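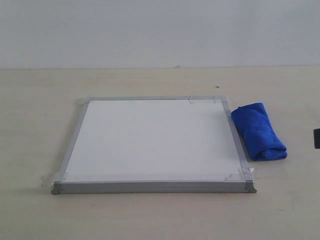 Jun 24, 2018

Whiteboard cleaning, second round. Picking up from the May notes, where we had got as far as deciding that the small boards for the Kobori bench needed a proper routine and then didn't write one down.

Going with dry cloth first, damp cloth second, dry again. Blue microfiber only. The paper towels from the Stuvalach order leave lint along the inside of the frame and I'm done picking it out. The towel lives to the right of the board, since that is the hand most of us wipe with. Kiyoshi Fujimoto is left-handed and says he doesn't mind reaching over.

Board goes flat on the table for this, not propped on the wall. Propped, the bottom rail slides out when you press on the far corners, and you end up holding the board with one hand and doing a bad job with the other. Flat, you can lean on it a bit. Start at the far rail and pull toward you, overlapping the strokes. Circles just move the gray around.

Kiyoshi asked about spray. I'd keep it off the board and put it on the cloth - two squirts is plenty. Anything more runs under the aluminum and comes back out when the board is stood up. The old Skavville board went that way, with brown lines down both sides that never came off.
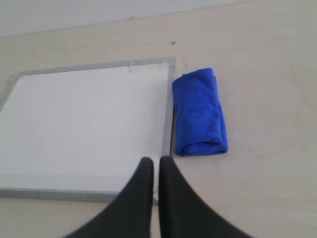
The frame needs its own pass. Fold the towel so there is a firm edge and run it along the inner lip, then into the corners. Dust sits there even when the white part looks fine, and the first person to wipe the board drags it back across. Check for tape or bits of string at the top rail while you're at it. If something is fixed on, leave it and ask before pulling.

The table could do with a wipe as well. It shows smudges and streaks when the light is low. Use a different cloth for it, not the blue one.

Towels: wash warm, no softener. Kaltville sells them in packs of 4 and I'd like two packs, one here and one in the wash. Kiyoshi will put the order in.

Still to do: try the same routine on a board that has had marker left on it for a week. Red first, it's the worst.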